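Policy trained on 3000 demos does worse than the one trained on 624??

Asked by Wekesa Temba, 09/08/2024
Tags: imitation learning, dexterous hands, data mixing

Hi all. Doing tabletop manipulation with a multi-fingered hand, kitchen type stuff. Our first set was 624 teleop demos, all from one operator, all on one table. Behavior cloning on that gave us a policy that picks up a bowl or a cup fine most of the time. Then we brought in more operators over the summer and got to 3000 total. Same network, same image size, same learning rate. Now it's worse. Hand goes toward the object, stops short, hovers, sometimes drifts back up. Validation loss is LOWER than before which makes no sense to me.

What I tried already:
training longer (2000 epochs, no change)
bigger batch
dropping the wrist pose from the inputs, made it much worse

Is this a known thing? Do I just need more data or is there something wrong with how I'm mixing it. Photo of the table at the bottom, no idea if the clutter matters.

3 answers

Hamdia Bogale
Accepted answer

Known thing, yes. We hit the same at Plallarham. Your operators dont agree with each other. One person comes at the bowl from above, another from the side, a third one pauses before closing the fingers. If you train with plain MSE the network averages them, and the average of two good approaches can be a hand parked in the middle doing nothing. Hovering is the classic symptom.

Val loss going down doesn't tell you much. It's per-step error on held out demos, and if the new demos have long slow stretches where almost nothing moves, those steps are easy to predict and pull the number down. Check how much idle time is in the new batch. I'd bet a lot.

What I would do, in this order:

Trim the pauses. Threshold on joint velocity, but keep the frames where the fingers are closing even if the wrist is still. We got this wrong the first time and cut out the grasps, lol.

Predict action chunks instead of one step. Start at 50 steps if you record at 50 Hz, so one second. Shorter if the hand overshoots.

Swap MSE for something that can hold more than one mode. Diffusion head or a mixture, either is ok.

Then add an operator ID as input, a small learned embedding. At test time fix it to whoever had the cleanest demos. This one helped us more than I expected but do it last, otherwise you won't know what fixed it.

And please compare on real rollouts with the same start positions for both policies. Tape marks on the table. If each policy gets its own random layout you can't read anything into the result.

Pieter Jacobs

more data. 3000 is nothing for a hand with that many joints. also check your camera calibration

Aoife Costello

Agree with Hamdia on most of it, not sure about the operator ID. Tried it on the Putard set and the model mostly ignored it, probably becuase our operators each did different tasks so the ID was just a task label in disguise. If yours split the work up like that, be careful.

Cheap test before you change any code – train on 624 demos drawn at random from the full 3000. Same size as your old set, mixed operators. If that one hovers too, it's the mix. If it's fine then look at something that changed during collection, like a camera that got bumped or a new glove calibration. Should take you one overnight run.

On clutter: matters if the objects stayed put in the first set and moved around later. The old policy may have just memorized where the bowl was. Move the bowl to the other side of the table and run the old checkpoint again. I'd want to see that before calling it the better policy.

Comments on this answer

Wekesa Temba: ran the random 624 last night. Hovers. So it's the mix. Trimming pauses now, will post numbers when I have them. Haven't moved the bowl yet, kinda scared to

Aoife Costello: move the bowl

Gerrit Fourie: following, same problem here with two arms

Attachment from the question:

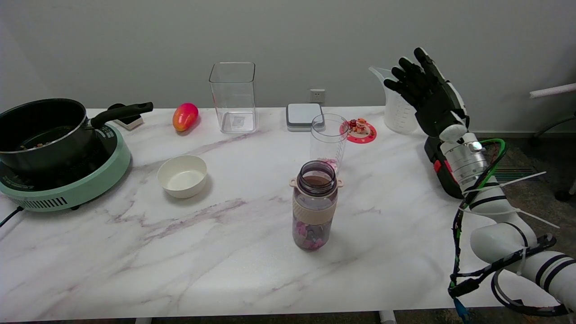
Our table, hand at the right. Bowl and cup are the usual targets, mango and saucepan also on there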